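Search this site — Enter keyword — Go

Budgeting for a first robot cell: frequently asked questions

What should go on the first purchase request?
The arm, the gripper, the controller, the mount and one year of cover. On our Ninen order the arm was well under half of the total. Cabling and guarding made up most of the difference.

Can the layout be tested before anything is bought?
Yes. We model the arm, the gripper and a few household items in simulation first. Reach and clearance problems show up there at no hardware cost. Grip force on soft packaging does not, so keep a line for bench trials.

Does a two-fingered gripper cover mixed goods?
Cans and small bowls, usually. Flat packets are harder to pick from a tabletop, and a suction tool may be needed. Quote for both — Herkulix and Gastier price tool changers separately.

How much space should be planned?
The Tsikata plan allows 300 mm of clearance beyond full reach on every side. Check the mount drawing before fixing the table position.

What is the usual lead time?
20 weeks for the arm on our last order. Grippers came sooner. Orders placed after March may fall into the next budget year.

Are simulation licences capital or running cost?
Running cost, under code 1102. Workstations are capital.

Who approves changes to the specification?
Send them to the equipment desk with form 103. Changes made after the order is signed are charged at the supplier's rate.

Related items
Gripper comparison sheet
Mounts and table fixings
Service contracts: what is covered
Form 103 (equipment change)
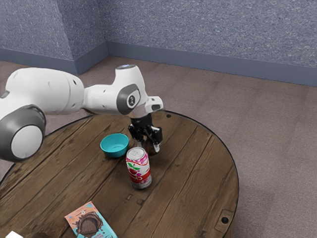

Delali Abugri
Equipment Planning Engineer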